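**Trernavance opens its bottle pickup to every household in Garnaswood this October**

Hi, it's Ayodele Okoro from Trernavance, and I've got news I've been itching to share! Starting in October, our home bottle pickup is open to everyone in Garnaswood. Houses, apartments, the rooms above the shops on Ogundipe Street, all of it. If you've got empties, we'll come and get them.

We started small, with 34 households and one van (it smelled like old lemonade for a whole summer, and I still can't drink the stuff). People kept stopping me at the grocery store to ask when their street would be added, and I kept saying "soon," which got embarrassing after a while. So now I get to say October instead.

You sign up, we drop off a Plivon bag, and you fill it with empty plastic drink bottles. Water, soda, juice, sports drinks, any size up to 3 liters. When it's full, fold the top over and leave it by your door before 8 a.m. on your pickup morning. We swap it for a clean bag and off we go. The first 12 weeks are free, and after that it's 3 dollars a month, which covers the bag and the driver.

The thing I get asked most is what to do with a bottle before it goes in, so let me give you my own routine. I finish the water, turn the bottle upside down over the sink and give it a good shake. Soda and juice bottles get a quick rinse too (please, I beg you, think of the van). Then I leave the label alone. I used to stand there peeling the things with my thumbnail, and it took forever. The sorting crew takes bottles with labels on, so save your nails.

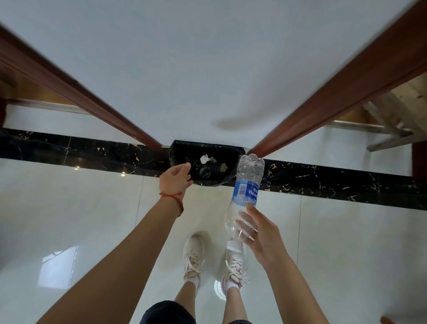

Caps are the other big question, and my answer is to keep them on. A loose cap is tiny and rolls under everything, and I've found them in my shoes, in the washing machine and once in a cake tin. Screw it back on and it travels with the bottle. If you like to squash your bottles flat, go ahead, just do it before the cap goes back on or you'll be wrestling with trapped air all evening.

While you're at it, have a look around the house for the strays! Mine turn up on the floor by the door, behind the couch and in the car, always in the car. My first real sweep at home turned up 14 of them, and I live alone, so I can't blame the kids.

A few things we can't take yet: glass, cans, milk cartons and anything that held cooking oil or cleaner. I'd love to add cans next year and I'm already bugging people about it.

Sign-up forms are at the Trernavance front desk, next to the bag display, and we can also take your details over the phone if forms aren't your thing. Bags go out in the order people sign up. Reporters who want to ride along on a morning route are very welcome, but we leave at 6:30 and the coffee is terrible.

**Press contact:** Ayodele Okoro, Trernavance, Garnaswood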